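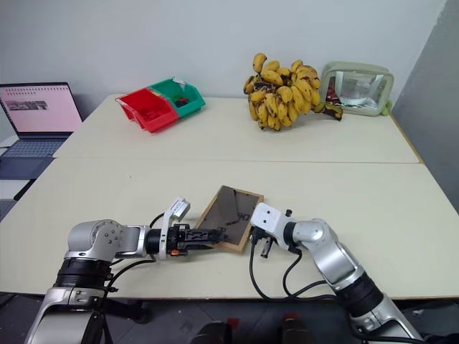
Is the Asa two-arm kit worth a trip to the Berkdale open day before you buy? For a small shop or a school lab, I would say go. The spec sheet leaves out most of what you need to know, and you can learn it in an afternoon.

I went on 19 Aug 2025 with a list of questions from work. We pack and label framed prints, and we have been looking at a two-arm setup for the step where a frame gets picked up, turned and set down again. Berkdale sells the Asa as a kit: two arms, mounts, controller and software. You choose the grippers separately.

The demo that mattered to me was the picture frame. Both arms work it, one at each side, with a black ridged gripper on the left and a white one on the right. Orsolya Somogyi ran the station and let people ask for repeats. I asked for a lot of them. The lift was slow and steady. Turning the frame was less smooth, and on two tries the arms got out of step and the software stopped them. It took her under a minute to restart each time. I would rather have a stop than a cracked frame, but it does eat into your day.

The two arms sharing one load is the hard part, and the Asa handles it better than the Naseri I tried last October. The Naseri was faster with one arm and a mess with two.

Cables are my main complaint. They hang in loops off the arms, and on the right side they drop down toward the tabletop. Imre Csizmadia from the sales side told me a sleeve set is sold as an extra. At this price it should be in the box.

The kit is 2,897 without grippers. The ridged pair adds 600 and the white housed type adds 835. Setup took the Berkdale people over an hour, by their own account, so plan on a full day for your first go.

Good: steady lift, clear stop messages, staff who answered what I asked. Bad: loose cabling, slow turns, parking. I have asked for a trial unit – no date yet.

Comments

Pascual Domínguez
Did they let you drive it yourself? When I went they only let us watch.

Boglárka Sárközi
We have had ours since spring. Buy the sleeves. Turning got better for us after we slowed the left arm down in the settings.

Vilmos Borbély
What is the reach with both arms on one mount? The Cliltthorpe store lists two different numbers.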